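The Plakent Collection: Household and Play Objects
Gallery 3: Tables, Plates and Blocks

The Plakent Collection brings together 253 everyday objects used in homes, nurseries and classrooms in Cendumthorpe and the surrounding district. It was established to keep a record of ordinary things which are seldom preserved: plates, cooking pots, building blocks, table coverings and small toys. The objects are held in the study rooms at Twal House and may be consulted by appointment. 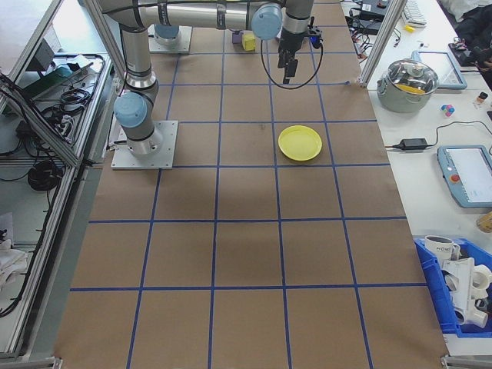 Objects in the collection are recorded on the work table before they are assigned a shelf. The table is covered with brown kraft paper, and a grid is laid over the paper in blue tape. The paper is replaced when it becomes marked or torn. The tape is laid again by hand each time, and small differences in the size of the squares are accepted.

Yellow plate. Round, plastic, with a raised rim. Plates of this form are well represented in the collection, and 26 have been cataloged to date. Visitors frequently recall similar plates from school lunches and family picnics. The plate is placed within a single square of the grid.

Yellow cube and purple block. Both are small, and they are shelved together under Play Objects. Blocks entered the collection from several households and were seldom part of a complete set when received. The catalog therefore lists them singly, by color and shape.

Cooking pot with glass lid. Stainless steel. The pot is on the white side table, together with other items that are not laid out on the grid. Pots are cataloged with their lids whenever the two were received together. A lid received alone is given its own number.

Cube toy. Small and multicolored, with pink, blue and white faces. It is next to the pot on the side table. Toys of this size are stored in shallow trays lined with undyed cotton.

Blue tape and brown paper. The grid is retained as a standard background for table work at Twal House. Readers who wish to prepare a similar surface should allow the paper to lie flat overnight before any tape is applied. Tape should be pressed down from the center of each line toward the ends.

About the arrangement

The gallery follows the order of the printed handlist, which was prepared by Randa Awad and revised in November. Objects are grouped by use. Material and date of manufacture are given in the full catalog entry where they are known. Where a maker has not been established, the entry is left open, and information from members of the public is welcome.

The handlist runs to 70 pages and is available at the Twal House desk. Copies have also been placed in the reading room at Sornton. Schools may borrow the handling set, which contains duplicate plates and blocks suitable for use by younger children. Requests should state the age of the group and the preferred dates of the loan.

Gallery text last revised 25/06/2020.

Related galleries
Gallery 1: Cups, Beakers and Jugs
Gallery 2: Spoons and Serving Tools
Gallery 4: Lids Without Pots
Gallery 5: Table Coverings from Sornton
Recent additions to the Plakent Collection
Borrowing the handling set: notes for schools
Twal House study rooms: access and appointments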